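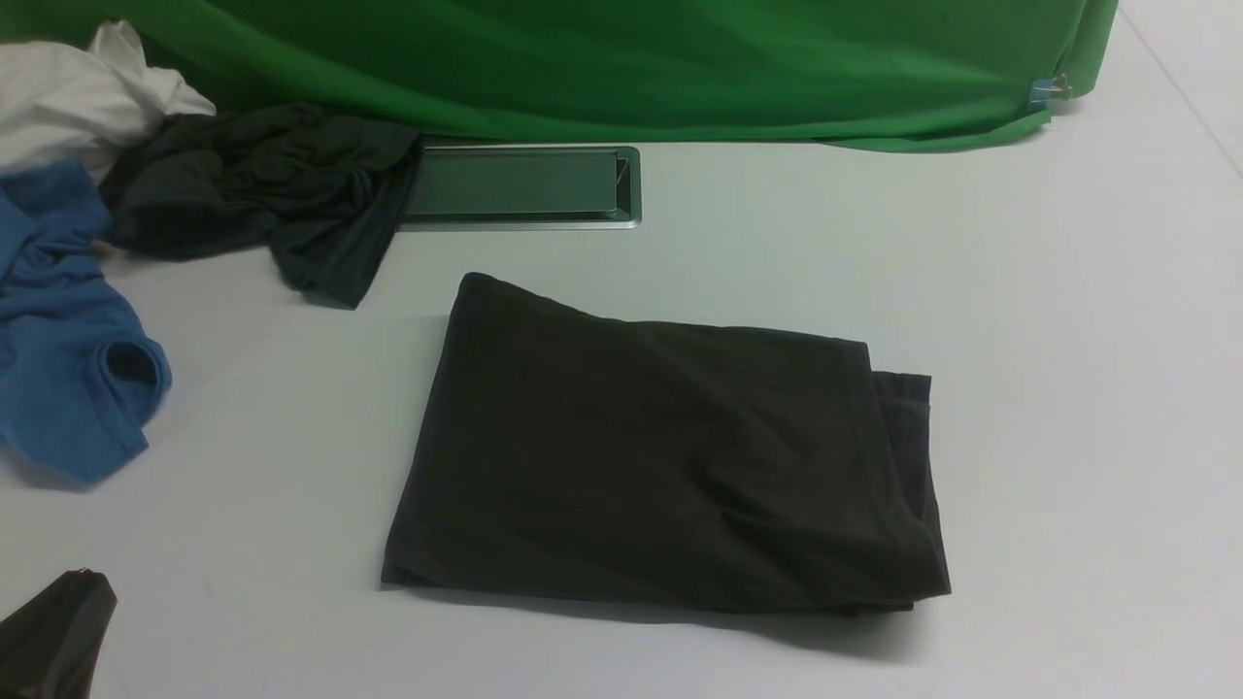 Dark garment, folded.

Sadcombe Loglines

So I keep a list of film projects that got announced and then went quiet, and this is it! There are 349 rows, one per project, all typed in by me from old trade news clippings. Columns are title, source (novel, play, original), sales company, announced month and status.

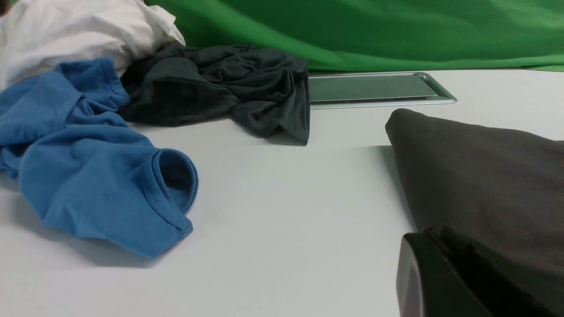
Status is the messy one. I use "shot", "dead" or "who knows", and 70 rows are still "who knows" (sorry). Herar is in there twice, once under its working title Celtomstead, and I've left both in until I work out which sales company had it last.

Version 2 fixes the accents, so Blöndal sorts properly now. 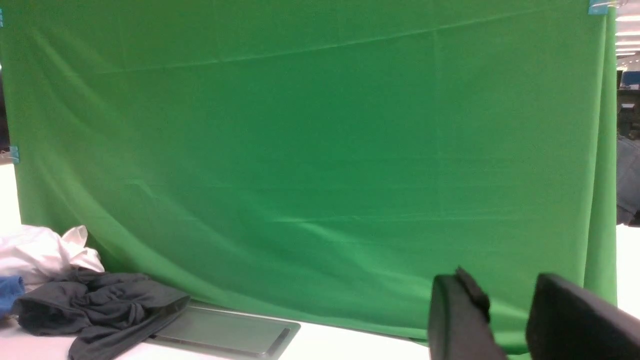
Loglines are in my own words, capped at 500 characters. Use the file however you like, just link back, and if you spot a wrong month please open an issue. Next update should be in March.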